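Moving the office to Codville

We signed the lease on the Codville unit in February and I have been meaning to write up the move ever since. The old place on Firar Road was costing us too much and the heating was poor. The new one is 169 square metres, one floor, with parking behind.

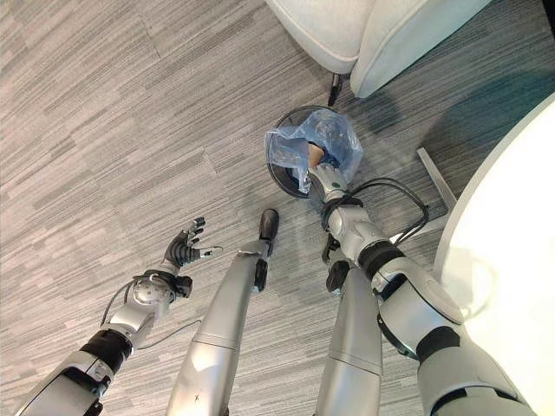
The rent is lower by 222 pounds a month. Against that, the bus only runs twice an hour and the nearest shop is a 37 minute walk there and back. I bring sandwiches now.

Moving cost just under 2,000 pounds, most of it for the van and two days of labour. The phone line was the worst part. It took three visits to get it switched over, and for a fortnight we used our mobiles for everything.
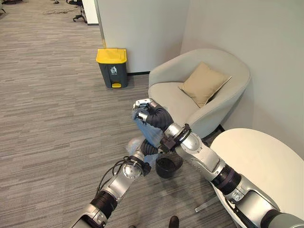 The lounge corner, with the grey carpet.

I still have two boxes of old invoices to sort through. If anyone wants a filing cabinet, four drawers, key included, send me an email. You would need to collect it.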